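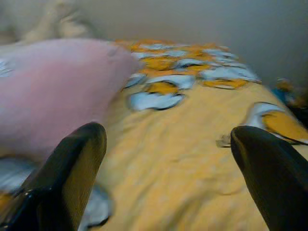
Mesh wifi kit FAQ, Kamath two-pack and three-pack. Updated August 2025. Will add more when I get time.

**Do I still need my modem?**
Yes. Kamath is router only. Plug the main unit into whatever modem you have now.

**Can I use my own router too?**
You can, but put one of them in bridge mode. Two routers both handing out addresses = dropped video calls, printer vanishing, etc.

**How far apart do the units go?**
Same floor, one or two rooms between. Not behind the TV. Not in a metal cabinet. If the light is amber move it closer and wait a couple minutes.

**My plan is 597 Mbps and I only get 200 in the bedroom. Broken?**
Probably not. Satellite units lose speed over wireless. Run a cable between them if you can, makes a huge diffrence. Test next to the main unit first before you email us.

**How many devices?**
Charito Salazar has 71 on hers, mostly light bulbs. Fine so far.

**Smart plug won't connect**
Needs 2.4 GHz. App > Network > Pause 5 GHz, add the plug, turn it back on. Older firmware hides this under Advanced.

**Does it work with the old Fitcombe units?**
No. Sorry. Different chipset, they won't pair.

**Forgot the admin password**
Hold reset 12 seconds til the light blinks. Wipes everything, so write down your ISP login beforehand if you're on PPPoE.

**Returns?**
Email Pichit Luangrath at the Condico desk with your order number. Keep the power bricks, we cant take a kit back without them.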